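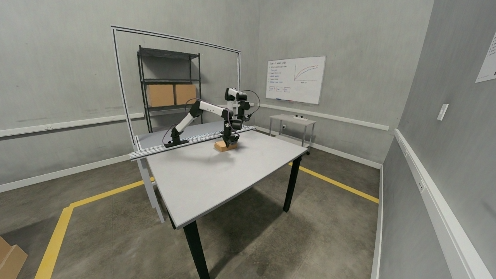
Progress report to the Pearce fund, Ikwood two-arm chores project, June

Sending this early, demo prep is eating the rest of the week. Numbers first, then what went wrong, then money.

Where we are

Question you are paying us to answer: can a two-arm setup on a plain bench do the boring jobs in a house or a small shop. Sorting, putting away, wiping, folding, boxing up. Short answer for June: some of it, slowly, in simulation. Real bench is behind.

The block pick is the base test. Small wooden block flat on the white table, one gripper goes straight down on it, other arm reaches in over the same spot. Looks like nothing. It is the same motion as picking a bar of soap off a counter or a spare part off a shop bench, and everything else gets built on it. We ran 2883 simulated tries this period. 397 of them failed. Most of the failures were one of these:

- gripper comes down a hair off center and the block tips or skids
- both arms want the same air over the block, planner freezes, run times out
- block too near the rail, elbow folds badly and the arm gives up

The second one is the one that worries me. Two arms on one rail share a lot of room. A person doesn't think about their elbows when they clear a table. Our planner thinks about almost nothing else and still gets it wrong. We put in a simple rule, one arm waits if the other is already going down, and the freezes dropped a lot. Cost is speed. Waiting arm just stands there.

Chores, one by one

Picking up small hard things: good. Blocks, cups, boxed goods. I would trust it on a stockroom bench with someone nearby.

Wiping: OK in sim, but sim doesn't know what sticky is. Don't read much into it. The sponge model is basicaly a soft brick.

Towel folding: not there. We get the first fold if the towel starts flat and square. From a heap, no. I know the Dratlow people asked about laundry twice. Answer is still no, and it will be no in the next report too.

Dishes: not started. Grippers are not rated for water and I don't want to find out.

Shelf stocking: started, light boxes only. Works at table height. Anything low means the arm has to reach off the edge of the bench and the rail is in the wrong place for that. Would need a different mount or a moving base. Not in this budget.

Boxing orders: the best candidate, I think. Item in, flap down, next box. Trurnedska wants this one for their packing counter and it's the nearest to real money. Item in works. Flap down works if the cardboard behaves. Tape is its own project.

Real bench

We moved the block pick over from sim and did 125 real tries. Wont give a success rate yet, we changed the fingertip pads partway and the before and after shouldn't be added together. Will split them properly next time. General feel: real arm is more careful than the simulated one and misses in different ways. Light matters far more than we planned for. Late afternoon sun through the side window throws the block detection off and we've been taping paper over the glass.

Cable snags twice. Both times at the upper joint when the arm folded down steep. Added slack, then too much slack, then clips. Clips seem fine.

Speed, because you asked

A person picks up a block and puts it in a tray without noticing they did it. We are nowhere near that. For a packing counter it may not matter if the thing runs through lunch and into the evening. For a kitchen it matters a lot, no one wants to wait on a machine to clear a breakfast table. I'd point the next stage at the shop floor and leave the house for later. The original proposal had it the other way round, so this needs your OK.

Money

On budget except for grippers. We need 3 spare sets of fingertip pads and a replacement wrist cable, they wear faster than the supplier sheet let on. Can cover it from travel if you agree to the move. Please say yes or no by email, phone is hopeless in the lab.

Next period

- same block test with the block placed anywhere on the table, incl. right up by the rail
- let the waiting arm do something useful while it waits
- flap down on three kinds of box from Trurnedska
- real bench with blinds up and lamps on
- one honest try at towel from a heap, filmed, so you can see what we mean

Risks

Lead time on pads. One of our two sim machines is making a noise. The rail, again: if shelf stocking stays in scope we need to talk about the mount before we spend more on software for it.

Full logs on the shared drive, June folder. Old folder has a similar name, don't use that one.

Project lead, Ikwood

Comments (4)

packingdesk: Flap down is all we need. Tape we can do by hand, please don't spend a year on tape.

mlr_shop: Does the 397 include the timeouts or only drops?

Ikwood lead: Includes timeouts. Should have said so up top, sorry.

fern22: Still waiting on my laundry robot. See you next June I guess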